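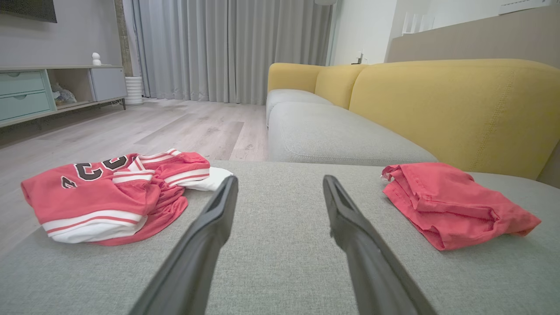 Getting ready for a guest spot on local radio takes an evening or two, and most of it is deciding what to leave out. Start by asking the producer how long you will be on air. At Trestcombe the Sunday slot is 14 minutes, with a record in the middle. Then choose one story and tell it aloud, starting from an object. A red basketball jersey with a 23 on it, crumpled on a grey sofa cushion, would do – say the colour and the number early so listeners have something to hold on to.

Write the story as short notes on one side of paper. Full sentences sound read out. Time yourself twice. If you run over, cut the beginning.

Send the presenter three questions you would be happy to answer, plus how to say your name. Þórarinn Oddsson spelled his out by sound and it was said correctly all evening.

On the day, arrive 30 minutes early. Turn your phone off, take off any bracelets and sit a hand's width from the microphone. Drink water, no fizz. If you lose your place, stop, breathe and carry on from the next note.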